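Wednesday, after bedtime

Well, the cot is up! It only took us two evenings and most of a packet of cookies, and there's one screw left over that I have decided not to think about. We'd set aside 195 for it and the one we liked in Kirkley came in at 147, so I let myself get the soft yellow blanket as well (I went back for it twice, which tells you how long I stood there dithering). The baby's end of our bedroom is starting to look like somebody might really live in it.

Our big girl helped by putting every one of her stuffed rabbits in the cot, and then herself, and then asking when the baby was going to come and read to her. I told her it would be the other way around for quite a while, and she went off to pick out the books straight away, bless her.
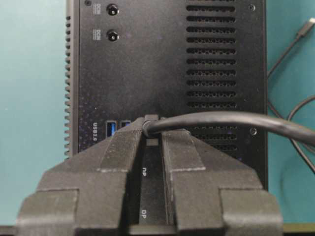

Mom said on the phone tonight that I should let her choose one thing for the baby all by herself, even if it's hideous, and that she'd wish she had done that with us. I do think she's right. So on Saturday we're taking the bus to Tukstead, just the two of us, with a little purse of her own money, and whatever she carries to the register is what the baby gets. 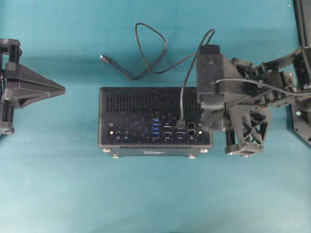
*The mini PC, from the back.*

My ankles are like puddings and I still haven't washed the tiny undershirts, but they can wait until tomorrow. She fell asleep with the rabbit book open on her tummy and I sat there a good long while before I put out the lamp.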